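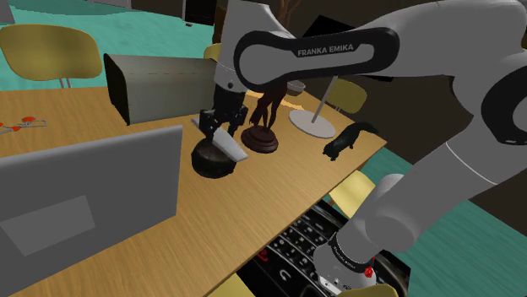

Posted in August by the author | Filed under: Shop budget | 12 comments

I promised a follow-up on the arm money, so this is the state of the spreadsheet.

We are still in simulation. The scene has the Franka arm at the table with a knife in the gripper, and the yellow chairs are in there too. I left the clutter on the tabletop (lamp, laptop, cat figurine) because the real bench at Gollstead will never be clear either, and I want to know how much reach we lose to other people's stuff before I pay for a bigger table.

The arm itself is the largest line and I'm not going to argue about it here. We'll lease for the first year. What I got wrong in the spring was everything below it. I had one row called "accessories" with 1000 next to it. That row is now a page.

The mount came in at 2772 from Varkberg, with the plate and the bolts. Holzer quoted less but wanted us to drill our own plate, and we don't have a drill press. I could borrow one. I've decided not to.

Fingers are next. The stock ones hold a knife handle well enough in the simulator, but contact in a simulator is generous and I don't trust it for cutting. I've put down up to 2000 for custom fingers and a few spare sets. If we end up using a fixed tool holder instead, most of that goes back in the pot.

Then there are the things I forgot completely the first time:

Shipping both ways on the lease
A guard for the operator side
A second emergency stop on a longer cable
An electrician for half a day
Blades

The guard is the one I'd tell anyone to price early. A moving arm is one conversation with your insurer, and a moving arm with a blade is a different and longer one. Ours asked for drawings.

For software I'm staying with Flatance until the renewal comes up. The price is fair and I already know where the menus are.

The order for the mount goes in first because it has the longest wait, 12 weeks at the moment. The fingers can wait until I've run the cutting motion with the table moved closer to the base. I'll post the new total when the guard quote comes back.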